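Bins and loose stock: what changes in the parts room

The parts room at Follwood has been short of shelf space since August, when the Drustlow order came in and took over the whole back wall. Samah Samir and Merle Hinds have spent the last few weeks sorting out what goes where, and most of the new arrangement is now in place. Please read this before your next shift, even if you only come through to pick up the odd piece.

The large gray metal bins stay. There was talk of swapping them for plastic tubs, but the tubs we tried from Boström bowed at the sides when they were full, and we would have had to buy 80 of them. The metal ones are scratched and worn on the floor and will go on being scratched and worn. That is fine. Report a bin if it has a sharp edge or a split seam. Marks on the bottom do not need a report.

Empty a bin completely before you refill it. At the last stock check we found 43 pieces sitting in bins they had no business in, nearly all of them one or two strays left behind from an earlier batch. A short block or a single long bar is easy to miss when you are looking down from the rim, especially if it has come to rest against a sloping wall.

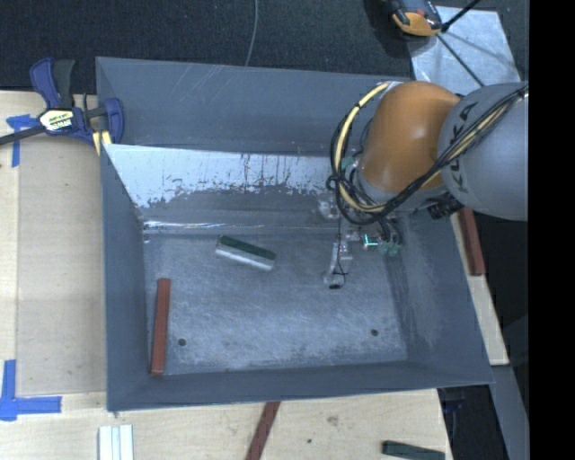
Strays go to the returns shelf by the door, with a tag. Write the date and the bin number on the tag and leave the part number blank if you don't know it. Merle goes through the shelf at the end of each shift and will look up anything unmarked. Please don't drop a stray into the nearest bin that seems to hold the same kind of thing. Two of our bars differ only in length, and the difference is small.

Long pieces now have their own rack to the left of the scales. It holds anything that won't lie flat in a bin with room at both ends. Short blocks and offcuts stay in bins, one type to a bin.

Labels are being redone as well. The old Tesosach labels peel off in the cold, so Samah has ordered a roll of 4,000 with a stronger adhesive. Stick them on the outside, on the short wall, below the rim. If an old label is still there, scrape it off first. The scraper hangs on a hook beside the sink.

The full recount, all 1,355 lines, starts once the labels are on. Until then the stock list on the clipboard is the one to use, and the printed list in the office should be ignored. Questions about the rack or the labels go to Samah, and anything to do with returns goes to Merle.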